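What Is a Petition?

Have you ever wanted to change a rule that seemed unfair? Grown-ups feel that way too, and one thing they can do is start a petition.
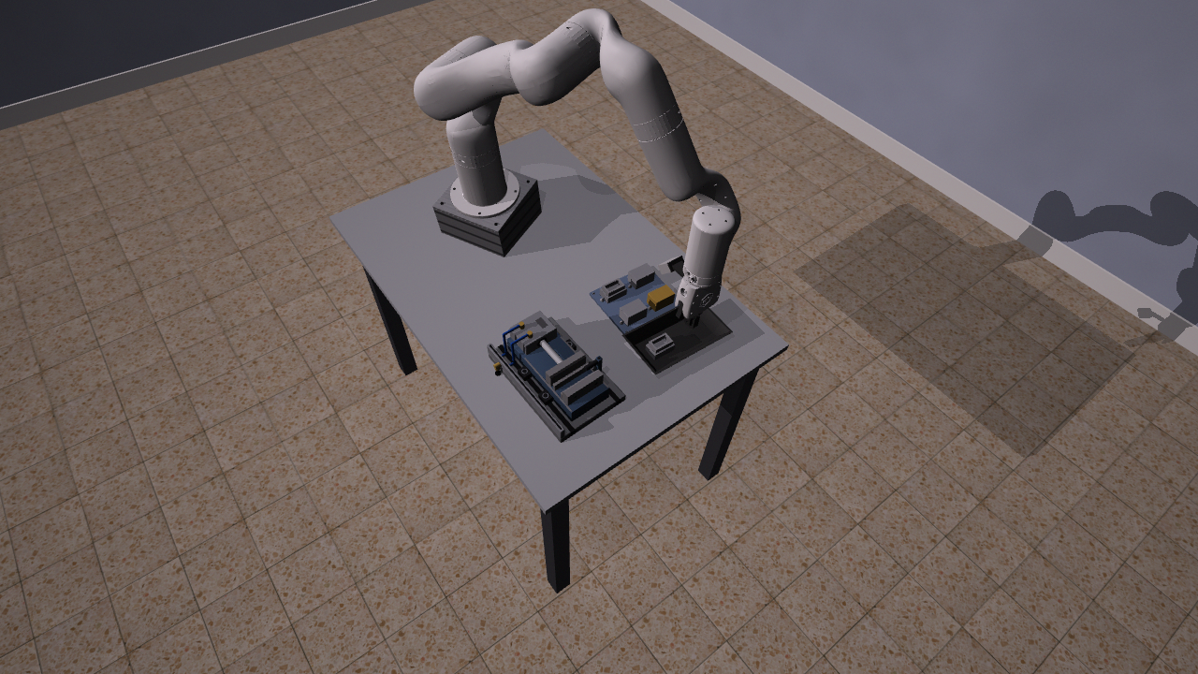 Lenka Paulík

A petition is a letter that lots of people sign. It says, very politely (well, usually politely!), "We would like this to change, please." Then it goes to the people who make the decisions, such as the town council.

Let's visit Jukbridge, where nearly 4000 people live. Last October the council planned to close the library 2 afternoons a week. Ľubica Hrnčiar, who loves that library to bits, wrote a petition and took it from door to door. 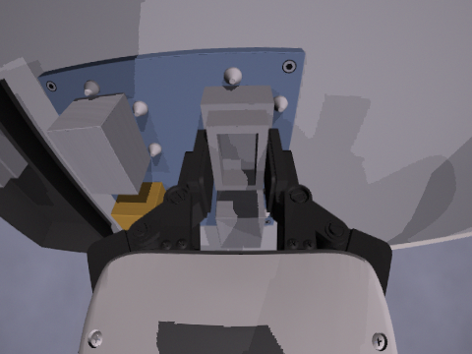

Two-fingered gripper with a gray part and a blue plate.

By the end she had 934 names — quite a stack of paper to carry up the town hall steps! The council has seven members, and they had to talk about it at their next meeting, where anyone could come and listen. 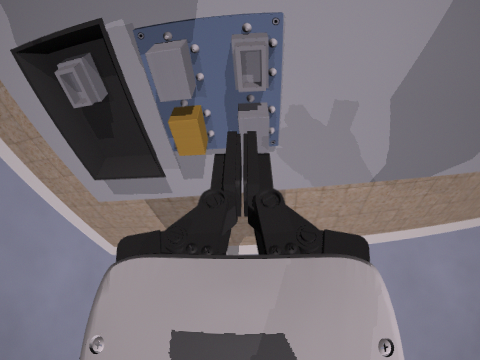
A small gray part in a black tray, with the blue board to the right.

Does a petition always win? No, it doesn't. The council may say yes, or no, or "let's try something in between." In Jukbridge they chose the in-between one, and the library now closes early on just one afternoon.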